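Ticket 71 – Wirno desk lamp dims by itself in the evening
Opened by Colton Desjardins, status: waiting on customer

Hello again, and thank you for being so patient with me last time! The lamp is back to its old ways. It runs fine all afternoon, and then a little after 7 p.m. it drops to what I'd guess is half brightness and sits there until I unplug it. I've tried another outlet, I've tried a new bulb, and I left the timer off all through March. The desk top is pale wood and I do my drawing on it, so even light matters a lot to me.
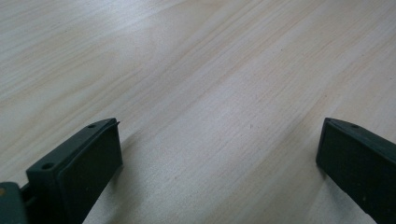
Leonie Janssen: Hi Colton, so sorry it's back! Could you hold the power button for 10 seconds, let go, and set brightness to 40 percent? Then please leave it on through the evening – the night mode sometimes stays on after an update, even with the timer off.

Did that just now, and the lamp blinked twice, so I hope it took. I'll sit up with a cup of tea and report back. My neighbor Henrik has the same model and would love to know too.

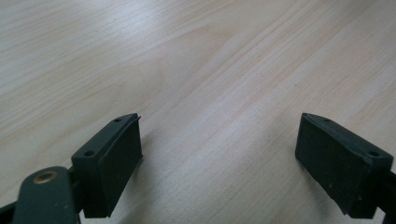

Attachment 2: wood surface, brighter toward the middle and upper right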